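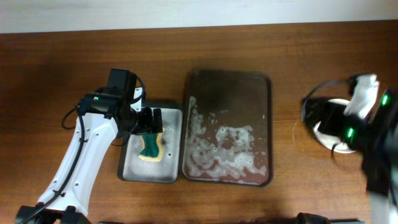
Trays at the soaping stage, suds on both and the sponge still in the smaller one.

Tamihana Tray Loan
Progress report to the Jornetti Fund, second half of the grant year
Prepared by Lindsay Baxter, 16 December 2021

Where we are

When we last wrote to you, in June, we had a lease, a leaking tap and a stack of trays still in their wrapping. I'm so pleased to be writing this one with the shelves half empty, which for a lending scheme is exactly how we want them! We now own 200 trays and they have gone out 900 times between them, to street parties, school fairs, two weddings, a chess tournament and a very long wake at the bowls club.

Your grant paid for the trays, the shelving, the first year's rent on the back kitchen at Rotard Road and Yao-tsung Poon's hours as loans coordinator. All four of those are still in place and all are within what we agreed, except the shelving, which I come to below.

Lending

We have 90 registered borrowers. A little under half are groups who have come back at least once, and the keenest (the Saturday breakfast club at the Methodist hall) now book a month ahead so that they can be sure of the big dark trays. Those are easily the favourites. People like the raised rim, and a plate of cake does look smart on one. The small pale trays are slower to go out but have found a following with the toddler groups, who use them for painting as much as for food. We had to decide whether we minded that. We don't, as long as it is poster paint.

Collection is still by appointment. Keith Doolan built us a simple booking page over the summer and it has saved Yao-tsung a great deal of telephoning. It doesn't yet stop two groups booking the same trays, so he checks it by eye each morning. Keith thinks he can fix this in the new year.

Washing up

This is the part I most wanted to tell you about, as it was the weakest section of the June report and you asked us some fair questions about it. We had assumed borrowers would return trays clean. Most of them try! But a tray wiped down in a village hall at eleven at night tends to come back with a greasy film in the corners, and the next borrower notices. We now wash every tray when it comes in, whatever state it's in, and we've stopped asking borrowers to do more than scrape off the food.

The routine is short and is pinned up over the sink:

Trays flat on the table, large and small together. 
A little washing-up liquid and water straight onto the tray.
Yellow side of the sponge for the surface, green side for the rim and corners only.
Leave the suds on while you do the next pair.
Rinse, then dry with a white cloth. Wet cloths go in the bucket, not back on the pile.
Rack on edge, never stacked damp.

It took us a few goes to get there. We began by washing in the sink, one at a time, and the big trays simply don't fit; you end up with water down your front and half the tray untouched. Hamish Hinds suggested moving the job to the table and it has made such a difference. The soap gets time to work while you carry on, and you can see at a glance which trays have been done. It is hard on the table, though. The wood is a lovely warm reddish brown and we would like to keep it that way, so we have started drying it off at the end of each session and will oil it after Christmas.

The green side of the sponge did cause us some trouble. Used across the whole surface it dulled the finish on a batch of the small trays before we caught on. They are perfectly usable, but they do look older than they are. Hence the wording on the notice.

White cloths were my own idea and I'll defend them. They show the dirt, so you know when to change them. They also cost us more in laundry than we had allowed for, and Vaughan Treloar has been doing the sums on whether a second-hand washing machine would pay for itself.

Money

The one overspend is the shelving, which came in £105 over budget when the wall turned out to need a batten before anything could be fixed to it. We covered this from loan fees. Nothing is owing to Guvano, who supplied the trays, and they have agreed to hold the price for us if we reorder before the end of March. Vaughan's full figures are attached separately.

What hasn't gone well

Evening returns. We promised in the application to open two evenings a week and have managed one. Yao-tsung is already stretched, and the evening when everything comes back is also the evening with the most washing. We would like to talk to you about whether we can move the second evening's hours into a Sunday afternoon slot, when the fairs finish and people are passing with a full car anyway.

We have also lost a few trays. Most turn up in the end – one came back from a camping holiday – but we need a gentler and quicker reminder than the letter we've been sending.

Next six months

Fix the double bookings. Try Sunday returns, if you're happy with that. Price up the washing machine. Buy more of the large dark trays and no more of the small ones for now. We'd also love to add jugs, which borrowers ask for nearly every week, though we would want to work out how to wash and dry them before we buy any.

Do come and visit. The kettle is always on during returns, and if you don't mind rolling up your sleeves there is usually a sponge going spare.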